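Search this site Search Go

Skewer faults on the two-arm cooking bench: frequently asked questions

Dremside test kitchen. Last updated October 2, 2019.

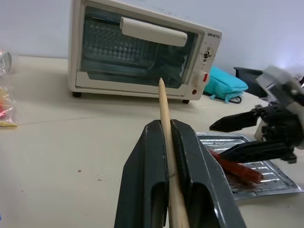 What went wrong?

During a skewer run, the gripper lost its hold on a wooden skewer on the way to the toaster oven. The skewer turned in the fingers and the tip struck the glass door. The arm did not stop, because the force limit had been left at the setting used for metal trays.

Was anyone hurt?

No. Both operators were outside the marked area. The glass did not break, but the door was replaced before the bench went back into use.

Why did the skewer slip?

Skewers are thin and the fingers touch very little of them. The Gralness finger pads had done 4,000 grips and were worn smooth in the middle. Of the 1,729 skewer grips in the log, 83 were recorded as weak. The software carried on after each one.

What has changed?

A weak grip now stops both arms. The force limit is set separately for each job and is shown on screen before the start. Pads are checked at the beginning of every shift.

Can I take a skewer out of the gripper by hand?

Only after pressing stop and waiting 15 seconds for the Sterisa controller to release the brakes. Hold the skewer well below the point.

Does the second arm stop as well?

Yes. Before the change, it could keep moving over the baking tray while the first arm was in fault. Both arms now share one stop circuit.

Can I restart after a fault?

Not from the screen alone. Look at the pads, the skewer and the oven door first, then reset at the cabinet.

When are the new pads due?

MacBrayne will deliver a ribbed type in December. Until then, fit the standard pads.

Was this page useful? Yes 15 No 2
3 comments
Share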